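Ticket 2781
Queue: End-effector evaluation, computer disassembly cell
Opened by: Faizal Latuheru
Opened: Tuesday, May 17, 2022
Priority: Normal
Status: Open, awaiting supplier response
Equipment: Skanach finger set; Tultance parallel gripper; Butano arm controller; wrist camera

Summary
The Skanach fingers lose position when closing on thin parts inside an open desktop chassis. The Tultance gripper does not show the fault on the same arm with the same controller settings. The requester asks whether the fault lies in the fingers, the mounting or the force setting.

Steps to reproduce
1. Secure the chassis on the bench with the side cover off.
2. Load the standard approach program on the Butano controller.
3. Lower the gripper to the memory slots and close at force level 4.
4. Raise the part and hold for 8 seconds.

Expected result
The part stays upright between the fingertips for the full hold.

Observed result
In 10 trials with the Skanach fingers, the part tilted in 4. The tilt was always toward the drive cage. No trial with the Tultance gripper was recorded as a failure, although its wider body limits the approach near the power supply and two start positions had to be changed.

Log

Entry 1, Latuheru
Controller restarted and tool offset entered again from the data sheet. Fault remains. Offset error is considered unlikely.

Entry 2, Biswas support desk
Please confirm that the fingertip pads are the ones supplied with the kit. Please also check the torque on the finger mounting bolts and attach views from the wrist camera taken inside the chassis.

Entry 3, Latuheru
Pads confirmed as supplied. Mounting bolts checked against the installation sheet; one was under the stated value and has been tightened. The trials were repeated at the same force level and the tilt was still present, though smaller. Requested wrist camera views are attached.
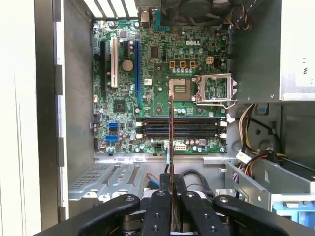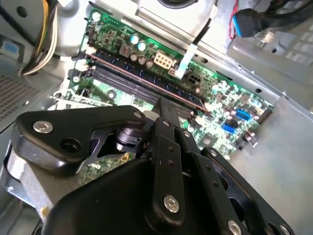 Entry 4, Biswas support desk
Received. The remaining tilt may come from uneven pad wear or from the closing speed. Please reduce the closing speed by one step, leave the force level unchanged, and run the trials again. Do not change the approach angle during this test, as the results would no longer be comparable with those already logged.

Entry 5, Latuheru
Speed reduced as instructed. The new trials will be run on the next available bench period. A replacement pad set has been requested from Skanach under the evaluation agreement. Purchase of further finger sets is on hold until this ticket is closed.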